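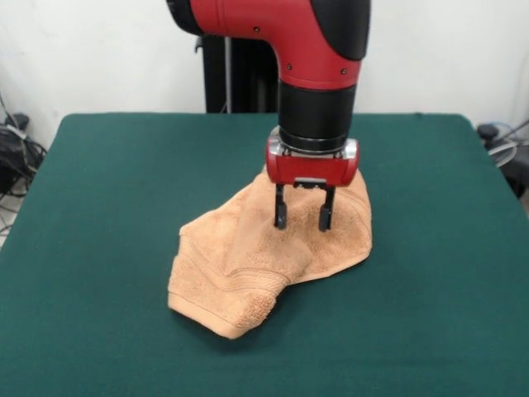

Crisanto Villanueva wrote in to ask why his towels come out of the cupboard looking worse than they went in, even though he folds every one the night before. Thursday is his wash day, he does a full load, and by the weekend the stack is leaning over. He wanted to know if he needs better towels.

No. Probably just folding from a bad start. A towel out of the basket is a heap, and most people grab the middle of it and start folding whatever hangs down. Then you're chasing edges the whole way. Find the corners first.

What you need

A table, any table wider than the towel. A cloth on top helps — terry grips it a bit and the towel stays where you put it. On bare shiny tops mine slides all over. Bath towels, terry, medium weight. Mine are 600 gram ones from Stila, and thick ones like that need the slower version further down.

Opening it up

Drop the towel on the table as it comes. Don't shake it yet.

Pinch the highest point and lift a little. Look for an edge, any edge, then let go of the peak and take the edge instead. Run your fingers along till you hit a corner. Hold it.

Other hand goes along the short side to the next corner. Short side, not long. If you've gone past your arm span you're on the long side, go back.

Now lift both, one good snap, lay it down away from you. Smooth from the middle out with flat hands. Loops catch if you drag your fingertips so use the palm.

Check for a corner tucked under. There's usually one.

The fold

Long edges together first, so you have a long narrow strip. Line up the hems at both ends, they matter more than the sides. Sides on terry are never straight after a few washes anyway.

Then thirds. Bring one end in, flatten, bring the other end over the top. Press down with your forearm. Folded edge faces out on the shelf, loose ends to the back.

For a Jostberg shelf (the narrow one, mine is the old model) thirds is too wide. Do half and then half again. Sticks up a bit but it fits.

Thick towels

Same thing but flatten after every fold, and wait a second before teh next one. If it springs open your first fold was off center. Undo it, all the way, start from the strip.

Stacking

No more than 17 on a shelf, and that's hand towels. Bath towels I stop much sooner. Turn every second one around so the fat side alternates, otherwise you get Crisanto's lean.

Zulkifli Sinaga says roll them and forget the stack. Works in a deep basket. On a shelf they roll off and I dont have the patience.

Time

Nearly 3 minutes for the first one when you're learning. It drops fast. Do the big ones first while the table is clear, washcloths last.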